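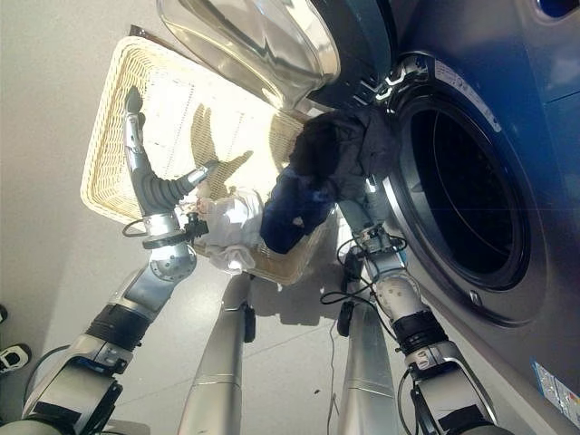 Figure 1. Front-loading washer with the door open and the basket placed in front of it.

Laundry Room Layout and Lint in the Wash
Project report, Household Science elective, Vorkero House residence

1. Background

Vorkero House has one laundry room in the basement for the whole building. Students had complained for two terms that dark clothes came out covered in white lint. Our group looked at how people load the washer and whether a simple change would help. We worked through April, mostly in the evenings after dinner.

2. Setup

All loads went through a front-loading washer. We used the 40-degree cotton program every time and the same unscented powder, measured with the scoop from the box. The basket is a rectangular one in a pale cream weave. It stands on the floor directly in front of the drum, so a garment travels a short way and is less likely to land on the tiles. Figure 1 shows white and dark items together in the basket, which is how most residents told us they bring their laundry down.

3. Method

We ran 21 loads. Some were mixed, some were sorted by color, and the rest were sorted by color with towels kept out. After drying on the rack, we pressed a strip of clear tape on the front of one dark T-shirt from each load and stuck the strip to white card. Two of us scored the strips separately from 0 to 5.

4. Results

Mixed loads with towels scored worst. Sorting by color helped a little, but taking the towels out helped more - even in mixed loads the dark shirt was close to clean when there was no towel in the drum. Overfilling also mattered. When the drum was packed to the top, the lint stayed in the folds and we found it later along the seams.

One load had to be left out of the scores. A paper tissue had been left in a pocket and the strip was useless.

5. Problems

The scoring was done by eye, and our two scores did not always agree. We also had no control over what other residents washed between our loads. We wiped the door seal before each run, but forgot on the first evening.

6. Recommendations

Wash towels on their own. Check pockets before loading. Leave a hand's width of space at the top of the drum. We would also like a second basket for the room, so that dark clothes can be put aside while the first load is running.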